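# The Patience of the Arm 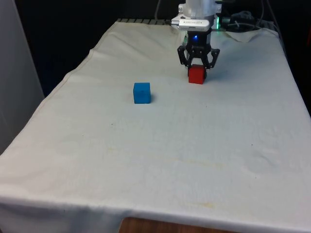
**OPINION | Work and Machines**

I have worked in the packing hall at Plasport for many years, the last 8 of them as a shift leader. English is not my first language, so I will write slowly and try to say only what I mean.

On a Wednesday in February our management invited the shift leaders to the test room of Sokol, the company which will install the robot arms on our line. We expected something large and loud. What we saw was one arm over a table with a white cloth, and on the cloth a red cube and a blue cube. The fingers of the gripper were open above the red one. My colleague Perrine Guillot whispered that her grandson has the same toys. We laughed, but we stayed to watch for longer than was planned.

I want to write about what I thought on the bus home, for I believe that our discussion in the factory is going in a wrong direction. One half of the hall says the arm will take everything. The other half says it is a toy and will take nothing. Both halves look at the machine. I would like that we look at the work.

To pick up a cube is a small thing. But if you break my job into pieces, a large part of it is this same small thing. Take the cap, turn it, put it in the tray. In one shift of the trial which was made at our sister plant in Gernel, a single arm placed 1,063 caps. A good packer there places 1,868 in the same time. The management showed us these two numbers as if they were a comfort. I did not find them comforting. The arm will be there also in the night, and its shoulder will not hurt in the morning.

My shoulder does hurt. I must say this, because it would be dishonest to defend every part of the old work only for the reason that it is ours. Some of the movements we make are bad for a body, and we have known it for a long time. If a machine takes those movements from us, I will not cry for them. When the lifting table came, there were also people who said that a strong man does not need it. Now they are all using it, and the strongest ones use it most.

What worries me is something else. When Perrine packs, she also looks. She notices that the caps from the second mold are a little softer today, and she walks over to the molding people and tells them. It is not written in any description of her position. It takes her one minute, and it has saved us whole pallets. In the plan which we received, her new position is called "cell attendant." She will watch 10 arms from a chair and press a button when a lamp changes color. I asked the engineer when she will touch the caps. He was a polite young man and he thought about the question seriously. Then he said that she will not need to.

I think she will need to. A person who does not touch the product for half a year forgets how it should feel, and then she cannot tell you when it is wrong. You still pay her, but you have lost the part of her that was worth the most. And she knows it, too. I have seen this at Kadard, where I worked before. The wrapping machines came, and the women who had run that room became very quiet. They had less pain and also less to say. Several of them left, although they had not been asked to leave.

So I do not ask that we send the arms back. I ask for three things which are, in my opinion, not expensive. The people who will work next to the arm should be in the test room from the beginning, and should be paid for these hours. Every attendant should spend a part of each shift with the product in her own hands. And if the night shift becomes smaller, it should become smaller by retirement, with the promise on paper and signed before the first arm is bolted to the floor.

The engineer asked us at the end if we had ideas for the next test. Perrine told him to try it with caps straight from the mold, when they are still warm and stick to each other. He wrote it down. I asked that her name is written next to it, and he did this also.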